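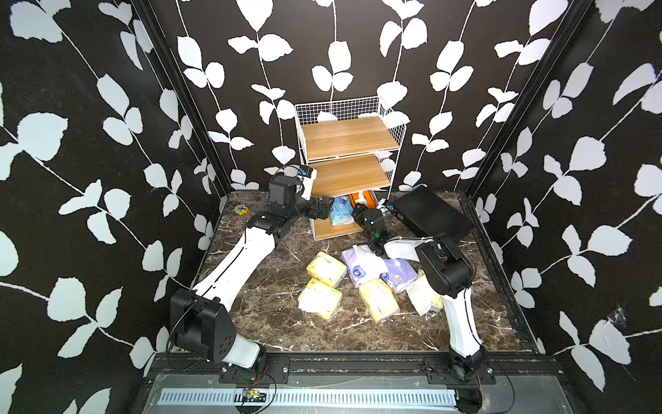

*Shelf unit, white wire mesh with wooden shelves, against patterned wallpaper.*

**Storage and stairwell inspection – Fuddale building, Clalcombe site**
Period: June. Walk started 945 and covered the ground floor, stairwell B and the boiler room.

## 1. Exits and stairs

- [x] Final exit door opens fully from inside without a key
- [x] Handrail fixed at all brackets
- [ ] Stair nosings intact – second flight, two nosings lifting at the left end. Re-glue or replace before the next walk.
- [x] Exit sign lit on mains and on battery test

Comment: the door closer on the landing is slow in the last few inches but latches. Adjust the latching screw a quarter turn and recheck.

## 2. Extinguishers and alarms

- [x] Pressure needle in green, all units
- [x] Pins and seals in place
- [ ] Access clear – boiler room unit blocked by flattened cartons
- [x] Call point tested, panel reset

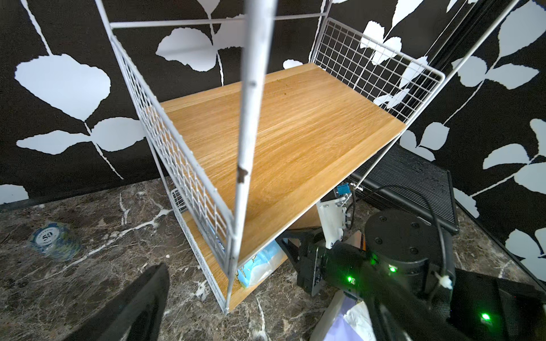 How often does the battery test on the exit signs need to be logged?
Once a month, on the sheet inside the panel door, with the time the test began and ended.

## 3. Boiler room

- [x] Shutoff labeled
- [x] Relief valve discharge piped to floor drain
- [ ] Combustible storage removed – see section 2
- [x] No odor of gas at the meter or the union

Comment: Udisix gauge on the return line reads 55 psi. The old Aguirre gauge beside it reads 40. One is wrong. Tag both and compare against a test gauge – do not adjust the fill valve until this is done.
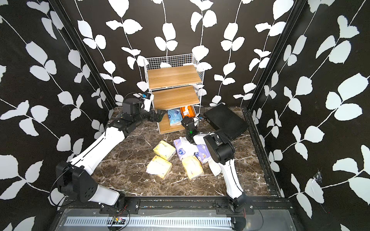
The fill valve itself shows light scale at the packing nut. Clean it when the gauges are compared and look again at the next walk. The drain cock below it turns freely and closes tight.

## 4. Electrical

- [x] Panel directory legible
- [x] Working space in front of panel clear
- [ ] Blank covers fitted – one missing on the lower row
- [x] GFCI outlets trip and reset

Comment: breaker 2 is marked "spare" but is on and carries load. Trace the circuit and correct the directory.

Result: passed with open items in sections 1 to 4. Cartons to be moved the same day. Remaining items carry over to the July sheet.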